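Home | Notebook | Equipment | Bookings | Contact

August. Open day at Girkwood, afternoon session

Got to Girkwood at 13:00 with the Coltholm group. Signed in, left bags by the stairs, then straight into the collection demo. The arm demo was moved to later, so the handheld work came first and had more time than planned.

The Girkwood people run their desk tasks with a gripper in each hand, no arm involved. The task for our session was desk tidying: book, tray, cables, small items. Each episode starts from a different layout. They reset by hand and don't use a layout sheet. I asked if they log the start positions and they don't, they go back to the recordings if they need them.

They had 1085 episodes on this task before today and want 1830 before they train again. Some 2 minutes each including reset, so it is slow going. Operators swap when their wrists get tired. Worth remembering for our own schedule, we have been booking people for far too long.
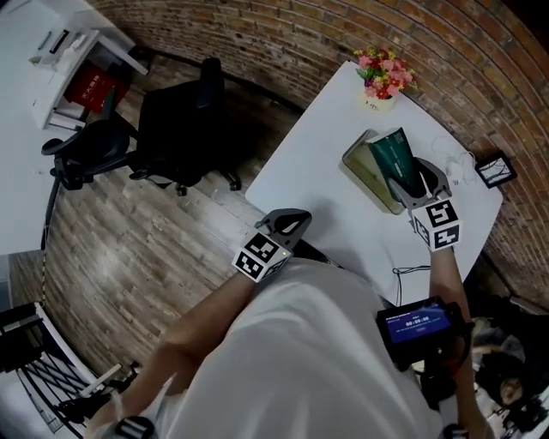
Desk task, right gripper on the green book, tray to the left of it.

Tried it myself after the break. Thin books are harder than I expected. If you come in flat the fingers push the book along the desk, so you have to tip it up first and then close. My first few were thrown out for moving too fast. The marker cubes need to stay in view and I kept rolling my left wrist inward. Same fault we see at home with new people.

Cables: they leave them on the desk on purpose. Their view is that a cleared desk gives a policy that only works on cleared desks. We clear ours. To discuss.

Arm demo was short. The Verbruggen controller stopped once and had to be restarted, then ran fine. Did not get to see the book task on it.

To do:
- ask Coltholm for their episode length numbers
- try the book task here with cables left out
- shorter operator slots
- find out if Prandano will lend us the second pair of grippers

Recent entries
Gripper finger wear, second check
Prandano loan paperwork
Notes on reset times
Coltholm call, tray tasks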